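22 September 2019

Bathroom chores, day 2. Bench = the vanity at Plivside, same as July.

Question for the week hasn't changed. Can Morris (the arm, not the planner) wipe down a sink well enough that a person wouldn't go back and redo it? Daniyal Sandhu says no and has said no since spring. I say no for the sink and yes for the counter around it. Writing this down now so neither of us can fudge it later.

Where we were after July
- counter wipe, cleared surface: fine. Slow but fine
- counter wipe, things on it: pushes them off the back. Mug every time
- spray bottle: grasps it OK, can't work the trigger with the same hand
- sink bowl: skips the rim, smears the rest
- toothbrushes back in mug: don't ask

Today
Went through the logs before doing anything. 662 attempts since the gripper swap, 79 I would call clean. That's with me grading and I am soft. Most of the fails are the reach over the vessel sink, the rim is high and the planner treats it as a wall, so it goes the long way round and clips the faucet or gives up. Puvarum planner does better than the old one but takes forever to think. Watched it sit still for so long I went and made coffee.

Force limit. Had it at the Divberg default, which is set for picking parts out of bins and no good for wiping. Too light and the cloth skates, too hard and the arm trips out. Turned it down, then up, then down agian. Left it a bit above where it started. Need a proper sweep, not me poking at it.

Trigger problem. Two thoughts:
a) one gripper holds the bottle, the other pulls. Needs both arms in front of the sink and they fight over the space
b) cheat, fixed sprayer on a stand. Daniyal hates this, says then it isn't a chore any more it's a car wash. He has a point. But a person buying one of these wouldn't care
Going with (a) for now.

Demos. Everything we have so far was recorded standing, and the wrist comes in steep. Half the bad reaches look like copies of that. Lower approach from a seat should give flatter paths past the mug and the pump bottle. Also easier on the back. Target is 2000 for the whole bathroom set, 1000 of them on the vanity alone, the rest split between the trash bins and floor pickup.

Order of work for the vanity demos
1. Reset the top. Sink stays put, mug and pump bottle along the back edge by the faucet, spray bottle right of the sink, pink glove on the left. Glove can land how it lands, don't straighten it.
2. Both grippers up and pointing forward, markers clear of sleeves and cables. Check the little screen on the right one before starting, tracking dropped twice this morning and I lost a good run.

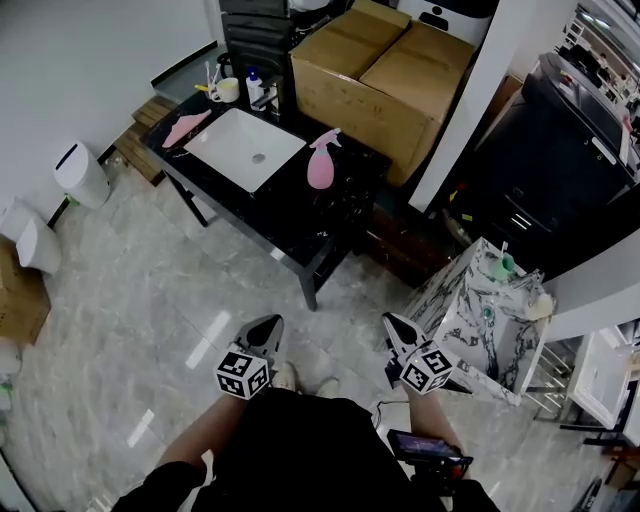 3. Glove first. Pick, lift clear, put down on the other side of the sink. Soft things are where the arm is worst so over-record these.
4. Bottle, two-handed. Grab low with left, trigger with right. If it slips, keep the take and tag it, don't delete.
5. Mug out, mug back, brushes still in it.
6. Wipe pass last. Rim of the sink on purpose, slowly, all the way round.

Floor is a pain. Glossy tile, ceiling lights streak right across it, and the depth goes to soup for anything low down. Bins will be bad for the same reason. Try with half the lights off before blaming the model.

My guess as of tonight
Wiping a clear counter: could ship that, if somebody else clears it. Wiping around stuff: next year maybe. Spraying: no idea. Rubber gloves: no. A kid with a sponge beats it at all of these and doesnt need rebooting.

To do
- force sweep, log it properly this time
- ask Puvarum people about the rim / padding setting
- second cloth, this one is shedding
- Daniyal to grade a batch of the 79 blind, see if he agrees
- longer cable for the right hand screen??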